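Peltville Neighbors Board > Home & Garden > Laundry and Cleaning
Thread: teal towels bleeding on everything, vinegar yes or no??

dockside_pam
Posted 2024-04-07
ok so bought a big set of teal bath towels at the Backlund outlet, 71 bucks for the lot. washed them once before use like the tag says. cold, by themselves. water was blue. second wash, still blue. put one in with my husbands undershirts by accident and now he has blue undershirts. he is not happy
my mother always said vinegar and salt sets the color. does it?? have company coming in June and want these usable by then

grit_n_lint
No. Vinegar does not set dye in cotton. That's for wool and silk and even then it's done when the stuff is dyed, not in your washer at home. Wash hot by themselves a few times until the water's clear. Done.

tansy44
disagree. I've done a cup of white vinegar in the rinse on every dark towel I ever bought and never had one bleed after. 50 years of laundry here

grit_n_lint
They stopped bleeding because you rinsed them. The loose dye came out. Would of stopped with plain water too.

tansy44
well it doesn't hurt anything so why not

grit_n_lint
It can hurt the rubber seals over time. Look in your washer manual.

hollis_b
my Zurnlow manual says no vinegar, page whatever. I do it anyway, machine is old. seals fine so far

Miroslava Jurčo
I ran the linen room at a guest house for a long time so, for what it is worth. Blue-greens are bad for this, reds too. We never used vinegar for color. Hot wash, full water level, small loads. Don't pack the drum. No softener, it coats the loops and then they don't dry you properly. If it's still coming out strong after five washes take them back, the dye job was poor.

dockside_pam
can I return them after washing tho? receipt says unused only

Miroslava Jurčo
Ask anyway. Bring a wet one in a bag and a white cloth, rub it in front of them.

pegboard
lol do it pam

hollis_b
what about those color catcher sheets? used the Endix ones, came out dark blue so they grab something

grit_n_lint
Those work ok for mixed loads. Won't stop the towel from bleeding, just keeps it off the other stuff. Spendy if you use two every time.

tansy44
also dont leave them sitting wet in a heap in the basket. thats how you get the blotchy patches. ask me how I know

dockside_pam
ok update. did three hot washes, no vinegar (sorry tansy). water is almost clear now on the third. skipped softener. color still looks good to me, maybe a hair lighter? same sort of teal as the pile here
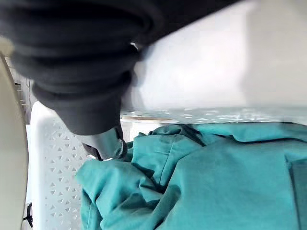
What I'm doing from here, for anybody searching later

1. hot wash alone till a white washcloth thrown in comes out white
2. half the soap. i was using way too much
3. tumble low, take out right away
4. first month only with darks, no undershirts ever

pegboard
what about the undershirts, did they come back

dockside_pam
soaked overnight in oxygen bleach, cool water. most of it lifted. one still has a blue armpit

grit_n_lint
Second soak, warmer. And don't put it thru the dryer till it's gone, heat makes it harder to get out.

tansy44
still say vinegar

hollis_b
Miroslava do you know anything about getting the smell out of old towels? mine are clean but get them damp and whoof

Miroslava Jurčo
Start a new thread for that one please, it is a long answer. Short one is washing soda and a hot wash, twice, and leave the washer lid open after.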